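## 4. El almuerzo traído de casa y el uso del microondas compartido

En las secciones anteriores hemos tratado la duración oficial de la pausa y su regulación en los convenios de las dos empresas. Pasamos ahora a la comida misma, es decir, a lo que los empleados traen de su casa, dónde lo guardan durante la mañana y en qué condiciones lo calientan. El material procede del cuestionario (1015 respuestas válidas, de las cuales 700 corresponden a Stestero y las restantes a Allero) y de las entrevistas realizadas en el mes de junio.

### 4.1. Quién trae la comida y quién la compra

La costumbre de traer el almuerzo preparado está más extendida en Stestero, cuya sede se encuentra en un polígono sin restaurantes cercanos. En Allero, situada en el centro urbano, la mayoría de los encuestados combina las dos prácticas: trae comida a principios de semana y compra un menú o un bocadillo en los últimos días. Varios entrevistados relacionan este cambio con el fin de las sobras del domingo. Medve (Boglárka Medve, comunicación personal) ha observado un ritmo parecido en oficinas húngaras y propone llamarlo «semana descendente», término que adoptamos en lo que sigue.

Conviene distinguir entre la comida cocinada expresamente para el trabajo y la comida que sobra de una cena. La primera suele ser más seca (arroz, pasta, verduras salteadas), porque se piensa ya en el transporte. La segunda incluye guisos y sopas, que según los entrevistados exigen un recipiente mejor y más tiempo de calentamiento. Una administrativa de Allero explica que ha dejado de llevar lentejas «por no tener a nadie detrás esperando».

### 4.2. El aparato como punto de encuentro

El microondas ocupa en la sala común una posición particular. La nevera se abre y se cierra en un momento; ante el microondas, en cambio, es necesario permanecer, y esta espera obliga a las personas a hablar o, por lo menos, a saludarse.

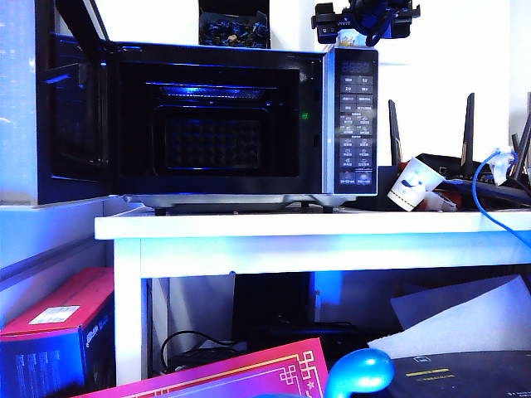

**Figura 3.** Microondas con la puerta abierta, colocado sobre una mesa blanca.

En las entrevistas aparecen tres maneras de ordenar el turno. La más frecuente es la fila de personas, que se forma sin ninguna instrucción escrita. La segunda es la fila de recipientes: cada uno deja el suyo sobre la mesa, en el orden de llegada, y se sienta. Esta solución provoca algunos malentendidos, sobre todo con los empleados recién incorporados, que no reconocen la fila como tal. La tercera, observada únicamente en el departamento de compras de Stestero, consiste en que una sola persona calienta la comida de todo el grupo y la reparte después.

Entre los que calientan su comida en el trabajo, 95 encuestados declaran haber adelantado o retrasado su pausa de manera regular para evitar la espera. El dato es modesto, pero tiene interés para nuestro argumento, ya que la hora de comer queda fijada en estos casos por el acceso a un aparato -- un factor que los convenios no mencionan.

### 4.3. Limpieza, olores y pequeñas normas

Las preguntas abiertas del cuestionario recibieron respuestas muy largas en un solo tema: la limpieza. El interior del horno se considera responsabilidad de quien lo ensucia, aunque casi todos reconocen que la norma se cumple mejor cuando hay otra persona presente. Sobre la parte exterior, en cambio, no existe acuerdo. Algunos encuestados limpian la puerta y los mandos antes de tocarlos; otros no habían pensado nunca en esa superficie. 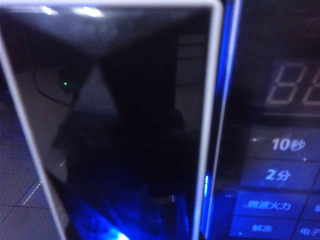

**Figura 4.** Detalle de la puerta de vidrio, con reflejos de la iluminación del techo, y del panel de mandos a la derecha.

El pescado es el alimento más citado como problemático, seguido de la coliflor. En Allero se intentó una prohibición por correo electrónico, que fue retirada a las 2 semanas después de varias quejas. En Stestero no hay regla escrita; los entrevistados hablan más bien de «detalle» o de «educación», palabras que trasladan la cuestión al terreno de la cortesía.

Estas normas informales presentan una diferencia según la antigüedad. Los empleados con más años en la empresa las describen como evidentes, mientras que los recientes dicen haberlas aprendido por medio de una observación incómoda. La relación entre antigüedad y horario de la pausa se examina en la sección 5.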